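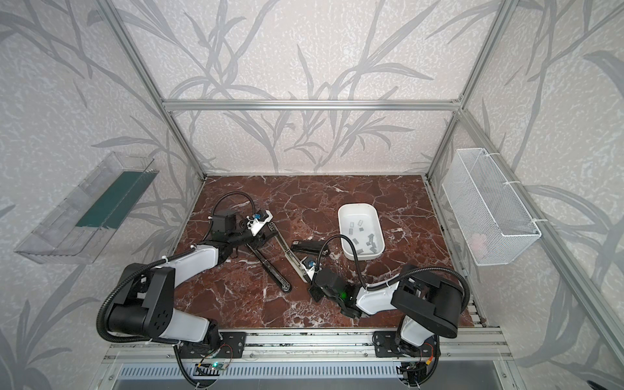 **Bench 4 - surface, tray and staplers**
Witmont equipment listing, sheet 411. Revised 22 June 2021.

Bench 4 is set up for small-part sorting and light paper work. The listing covers the top, the wall lining, the parts tray and the two desk staplers. Fixed equipment has its own sheets.

## Top

Rectangular, glossy, red-brown marble pattern with white veining. The pattern is shown as Venov Red on the order form. Small white items are harder to find against the veins than on a plain top, so loose parts stay in the tray.

Clean with a damp cloth and a drop of dish soap, then dry. Do not use scouring pads or solvent. Do not cut directly on the surface - cutting mats are signed out from the Grirnetti cabinet.

## Wall lining

Pale grey wallpaper with a darker leaf pattern, fitted to the back and side walls. Dry dusting only. Tape lifts the print; use the clip board in the corridor for notices. One spare roll is held in stores under the same sheet number as the bench.

## Parts tray

White plastic, rectangular, rounded corners, raised rim. No dividers and no lid. The tray takes small blocks, clips and similar pieces in a single layer. If pieces have to be stacked, request a second tray.

Empty the tray before washing. Hand wash only.

## Staplers
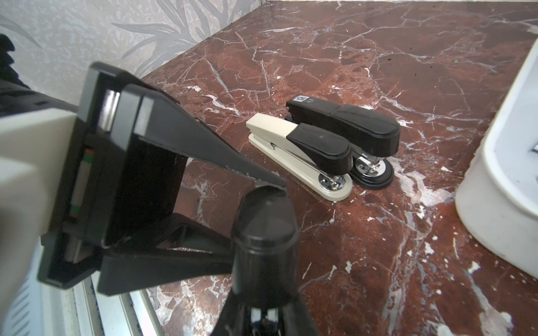

Both are manual desktop models and take the same staples. Refill strips are in the Pärn drawer, left side. Full strips only; partial strips go back in the box they came from.

| Item | Finish | Anvil plate |
|---|---|---|
| Stapler A | Beige base and body, black top cover | Chrome |
| Stapler B | Black, oval base | Chrome |

Stapler B has a small white label on the rear of the top. Leave it in place. Stapler A is identified by color.

Rated use on this bench is 18 sheets of ordinary copy paper for either unit. Thicker sets go to the long-arm stapler in the print room. Card counts as 2 sheets per piece.

**Clearing a jam**

1. Open the top cover and take out the strip.
2. Remove the bent staple with the flat pick. Do not use a knife blade.
3. Refit the strip, close the cover and test on scrap paper.

If the jam comes back with a new strip, tag the stapler and leave it with stores. Do not bend the anvil plate to correct a bad clinch.

## Replacement and orders

The tray and staplers are replaced one for one. The top is ordered to size and has a longer lead time; the next order closes in September. Wall lining repairs are booked with the room and need the bench out of use for a morning.

Stores contact: Laimutė Šimkus. Quote the sheet number and the item name, e.g. "411, Stapler A".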